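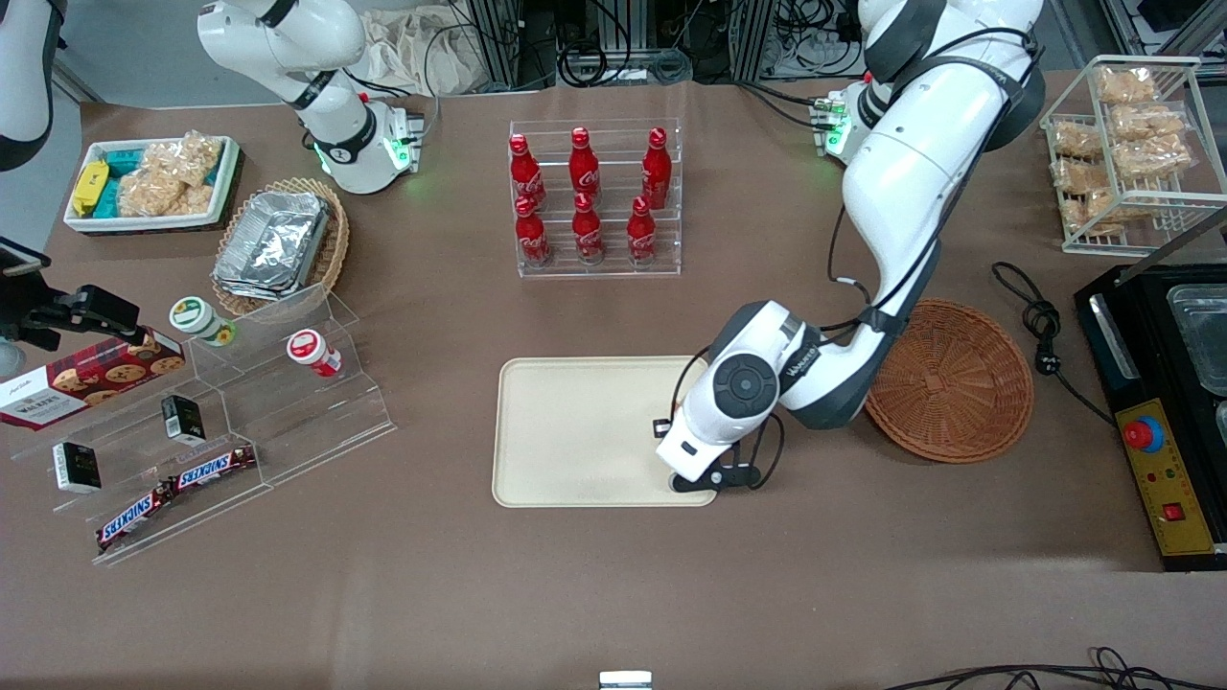
Snack table order sheet keeps logging me out

Posted by: Misaki Shibata
Product: Zalimer Forms, web version
Status: Solved

Hi all! I've been using Zalimer to collect snack and drink orders for our open house in Itcombe, and I love it – people fill in what they want, the totals update by themselves, and I no longer chase anyone by email. One snag, though. Every time I leave the order sheet open and come back to it, I'm logged out and the last few edits are gone.

What I've tried so far:

Cleared cookies and logged back in. Same thing.
Switched to a different browser. Same thing, but the logout came faster.
Turned off the ad blocker. No change.
Made a copy of the sheet with only the drinks tab. The copy stays logged in all afternoon!

So it looks like something in the full sheet. It has 17 tabs, left over from earlier events (I know, I know). The message I get is "Session closed, please sign in again."

Reply from Kazuhiro Maruyama, Koltico support

Hi Misaki, great test with the copy, that narrowed it down a lot. Could you open the full sheet, go to Settings, then History, and tell me the number next to "Saved steps"?

Misaki Shibata

It says 4000, and it stays at 4000 even when I type something new.

Kazuhiro Maruyama

There we go! 4000 is the limit for one sheet. Once it's full, autosave fails, and after 2 failed saves the session closes. Please do this:

1. Export the sheet first, so you have a backup.
2. Go to Settings, History, and choose "Trim older steps."
3. Sign out everywhere, then sign back in.
4. Make a small edit and check that the number moves.

Your orders won't be touched – trimming only removes the undo history.

Misaki Shibata

Done, and it works!! The number dropped to 2 after the sign-in and went up as soon as I changed the juice order. Left it open over lunch on Wednesday and I was still logged in when I got back. I also moved the old tabs into an archive sheet, and the whole thing loads so much faster now. Thank you, Kazuhiro!

Kazuhiro Maruyama

Lovely to hear. I've asked for a clearer warning when the history fills up. Marking this one as solved.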